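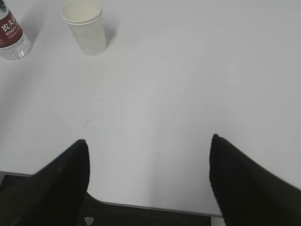
I'd been trying to get the new council member for Rurnton's east side to sit down with me since the votes were counted, and when she finally said yes she had one condition: I couldn't ask about the parking garage for the first ten minutes. Fine by me (I lasted about six).

She won by 80 votes. The incumbent had held that seat for 3 terms and outspent her the whole way, and she was still behind when most of us went to bed. "I'd already written the nice concession note," she told me. "I had it saved on my phone. Then my sister started banging on the bathroom door."

The final tally gave her 1,929, and she's the first to admit it's not a number that shakes the earth. Turnout was awful. I asked if that bothered her and she made a face. "Sure it does. Most of the people I represent didn't vote for me or for him. They stayed home. I knocked on doors in Duvden where folks thought the election was in the spring."

Duvden is where she picked up her lead, by the way. It used to be safe ground for the party that runs city hall, and I grew up hearing that you could put a mailbox on the ballot there and it would win. So what changed? She says it was the bus. The city cut the evening route last December, and by her count 333 households on the hill lost their only way home after a late shift.

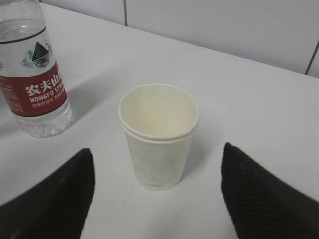 "Everybody wanted me to talk about the state party and who's up and who's down," she said. "I talked about the 9:40 bus. That was pretty much my whole campaign!"

I pushed her a little here. Plenty of people read the result as a warning for the mayor, who has to run next year, and her own party is certainly selling it that way. She wasn't having it. "If he puts the route back, he'll be fine up there. People aren't that mad. They're tired, and they'd like to get home."

Then we got to the garage. She's against selling the Kvaran Street lot to the developer, but she won't promise to block it either, which is going to annoy some of the people who put up her yard signs. She wants to see the appraisal first. I asked when that's coming and she laughed — she's asked twice and gotten two different answers.

Her first real vote will be on the contract for the Hurnalov bridge repairs. She's been reading the engineering report at night and says she understands maybe half of it. "I've got a highlighter," she said. "I'm getting there."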